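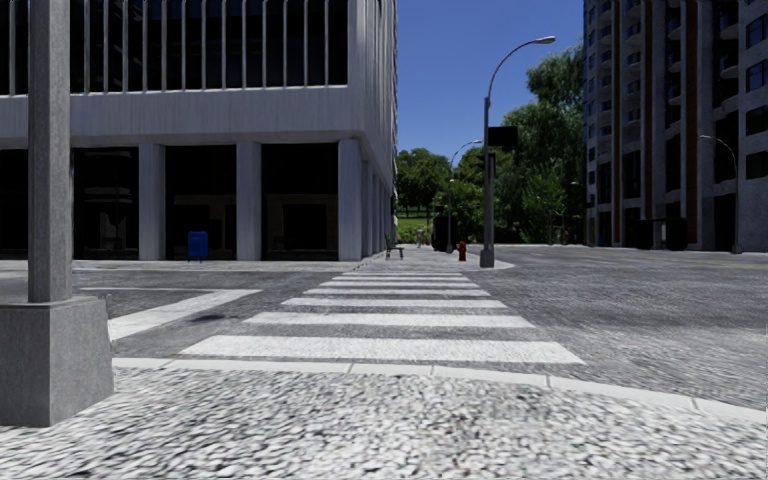

Bukhari es una escuela de cocina dedicada a las masas y a lo que se come con ellas: panes planos, empanadillas al vapor, tortas hojaldradas, fideos cortados a cuchillo y las salsas que los acompañan. Damos clases para aficionados y, desde hace menos tiempo, cursos para gente que ya trabaja en cocinas. Quien viene andando desde el tranvía llega por la esquina de los dos pasos de cebra; hay que tomar el que sigue recto y no el de la izquierda, que pasa por delante del edificio. Desde la acera de enfrente se tarda un par de minutos. La puerta de la escuela está a pie de calle y el timbre es el de abajo.

Cómo empezamos

La escuela abrió el 8/8/18 con una sola clase, de pan plano a la sartén, que dio Kianoush Azimi en la cocina de un restaurante que cerraba los miércoles. Kianoush llevaba varios años trabajando de panadero y no tenía intención de montar nada. Un compañero del restaurante, Custódio Nogueira, le pidió que le enseñara a estirar la masa y luego se lo pidieron también unos clientes. Aquel primer día se quemó la mitad de las tortas y hubo que abrir todas las ventanas, pero los que vinieron preguntaron cuándo era la siguiente.

Durante el primer año seguimos en cocinas prestadas. Cargábamos con la harina, los rodillos y dos sartenes de hierro de un sitio a otro. En octubre del año siguiente alquilamos el local actual, que había sido una tienda de telas. La reforma se alargó por culpa de la salida de humos y las primeras clases se dieron con placas portátiles.

El nombre viene del horno en el que Kianoush aprendió el oficio. El dueño nos dejó usarlo y también nos dio la receta de la torta de cebolleta que seguimos dando en el curso inicial, con algún cambio en la cantidad de agua.

Quiénes somos

Kianoush Azimi lleva las clases de pan y de masas fermentadas. También decide las harinas.

Custódio Nogueira se encarga de los rellenos, las salsas y los encurtidos. La salsa de ciruela y jengibre que se sirve en las clases de fritura es suya, y es la receta que más nos piden por correo. Está en el cuaderno del curso.

Arif Debnath se incorporó como alumno y ahora da el curso de empanadillas y el de cocina en wok. Los sábados por la mañana hace además el taller para niños acompañados.

Nima Yazdani atiende la oficina, las inscripciones y los grupos de empresa. Si escribe usted a la escuela, le contestará ella.

Qué enseñamos

El curso inicial se llama Wunine y dura cuatro tardes. Incluye 17 recetas, desde una masa de agua fría para freír hasta una masa escaldada para cocer al vapor, y cuesta 79 euros con los ingredientes incluidos. No hace falta haber cocinado antes. Cada alumno amasa su propia pieza y se la lleva a casa; recomendamos traer un recipiente con tapa.

Después del inicial se puede elegir entre fideos, masas fermentadas, hojaldrados a la sartén y salsas. Son cursos sueltos y no hay que seguir ningún orden, salvo en el de hojaldrados, que da por sabido cómo se enaceita y se enrolla la masa. En la clase de cebolleta dedicamos un rato largo al doblado, que es donde casi todo el mundo aprieta de más y pierde las capas. Se estira, se unta, se enrolla como un cordón, se hace un caracol y se deja reposar tapado veinte minutos antes de volver a pasar el rodillo. Con prisas sale una torta comestible, pero maciza.

Para profesionales tenemos un curso de una semana, dos veces al año, con grupos pequeños. El temario se envía bajo petición.
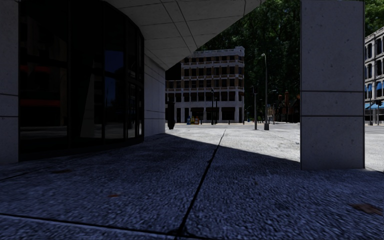

La plaza, entre la sombra del edificio y la zona de sol.

Con qué trabajamos

La harina de trigo es de molino de piedra y cambia un poco de una partida a otra, así que las cantidades de agua del cuaderno son orientativas y en clase se corrige a mano. Las cebolletas, el cilantro y el jengibre los compramos el mismo día. Usamos aceite de girasol para freír y de sésamo tostado solo para aliñar.

Las amasadoras son de Tromach. Las usamos poco, en el curso para profesionales y cuando hay que preparar masa para un grupo grande. Las mesas y las tablas nos las hizo Unilwood a la altura que pedimos, algo más baja de lo normal, para que se pueda apoyar bien el peso al estirar.

Hay alérgenos en todas las clases: gluten siempre, y sésamo, soja y huevo en la mayoría. No podemos garantizar la ausencia de trazas. Las clases vegetarianas están señaladas en el calendario, y en las demás se puede pedir relleno sin carne si se avisa al hacer la inscripción.

La escuela hoy

Por los cursos han pasado más de 1539 alumnos. El año pasado servimos además 786 comidas en los talleres de empresa, que se hacen entre semana a mediodía y terminan con lo cocinado en la mesa. Seguimos siendo cuatro personas fijas. Bahman Hassanpour, que fue el primer cocinero invitado, viene cada octubre a dar unas jornadas de arroces y panes de horno, y las plazas se abren un mes antes en esta misma web.

No tenemos servicio de restaurante ni vendemos masa congelada. Sí vendemos rodillos finos, vaporeras de bambú y el cuaderno de recetas, en la recepción y en horario de clases.

Contacto e inscripciones

Las inscripciones se hacen desde el calendario. Se puede cambiar de fecha sin coste hasta tres días antes; después guardamos la plaza para otra persona si usted la encuentra, pero no devolvemos el importe. Para grupos, regalos y el curso profesional, escriba a Nima desde el formulario e indique cuántos son y si alguien tiene alguna alergia. La oficina atiende de lunes a viernes por la tarde.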